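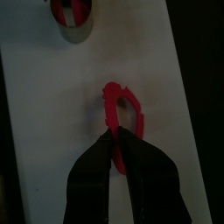 Does the red ring need anything on it before it goes near the sleeve?

Just a wipe with a dry lint-free cloth. Skip the grease, it picks up fluff and then the white panel gets greasy too, and you spend the rest of the morning cleaning instead of doing rings.

Workshop notes > Tillman room > Ring and sleeve board

December 16, 2023

Saturday, so the building's quiet and I get to write a longer entry than usual. Heating is on the weekend setting and I'm typing this with my jacket on. Wenjie, you asked for "less poetry, more part numbers" last time. I'll try!

Started with the rings. There's a new bag of 50 from Fetivel in drawer 19, and I've left the old bag in there too but folded over, so please don't tip them together. I had a look through the old ones under the magnifier and the molding is pretty rough on some of them. The red ring by the sleeve has those little jagged bits along its upper edges, and I keep going back and forth on whether that matters. For plain placing on the board, I don't think it does. For anything where the ring has to sit flat against metal, I'd like to try trimming one with the good nail scissors and see if I can get it clean without making a flat spot. Anjani thinks I'll ruin it. She may well be right, she has much steadier hands than I do.

The sleeve itself I'm happy with. It's got a nice bit of shine at the rim and the panel around it is plain and matte, which I like a lot better than the glossy offcut we had from Killham in July. That one bounced the ceiling lights straight in your eyes. It also showed every thumbprint. The new panel has one tiny dark speck toward the lower left that I went at with a damp cloth after lunch, then with a bit of rubbing alcohol, and I still couldn't tell you if it's dirt or in the surface. Leaving it. If it starts to bug anyone, magic eraser is under the sink, go easy.

Something to watch when you look down into the sleeve from a slant: red inside it is easy to misread. You get a bit of red on the left, a bit on the right, gray in between, and your brain says "two pieces." Tip your head over so you're looking straight down before you write anything on the sheet. I've crossed out more than one line this week thanks to that.

Layout

I went back to the row along the back and the board out front. Left to right it goes light blue bowl, peach box with the slot, pink cup with the red spatula and the blue utensil in it, then the flat pink tray at the right-hand end. White board in front near the middle, orange blocks either side of its lower corners. I know Wenjie likes the tray on the left (easier reach for him) but the cup is the tallest thing with the handles poking up, and with the tray beside it on the right the handles have some room to lean. When the cup was out at the end last month the spatula kept sliding around and taking the cup with it.

White on the black tabletop is so much easier to work with than the gray mat. You can find the board in a second, and a red ring on it even faster. The downside is lint. Black table plus black fabric plus my sweater, you can guess. I ran the sticky roller over the table before setting up, and the roller refills are on order under 326 if anyone is chasing the budget line.

The bowl goes with its little spout or handle bits turned to the back and front, so it doesn't poke toward the box. Small thing, but it's how the sheet has it.

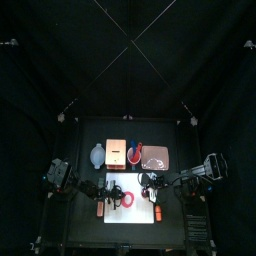
To do, mostly Monday

- Tape marks for the board corners. I used the orange blocks to judge it by eye and it came out okay, but eye isn't good enough if two of us are swapping setups.
- Wash the pink cup and the bowl. Dish soap, air dry, no paper towels.
- Try the trimmed ring. One only, and put it in a separate envelope so it doesn't get back in the bag.
- Ask Urnunix if they still do the sleeve in the shorter length. They quoted 2 weeks in the summer and I never replied, which is on me.
- Anjani wants a lid or a cloth for the peach box so dust stays out of the slot. I said yes to a cloth.
- Move the old glossy panel out from behind the door. I've kicked it three days running.

Left the overhead strip off and the side lamp at its low setting. The panel looks a bit dim that way, brighter toward the right and kind of gray down at the bottom, and I found it restful. Turn it up if you're reading the sheet. Spare key is back on the hook.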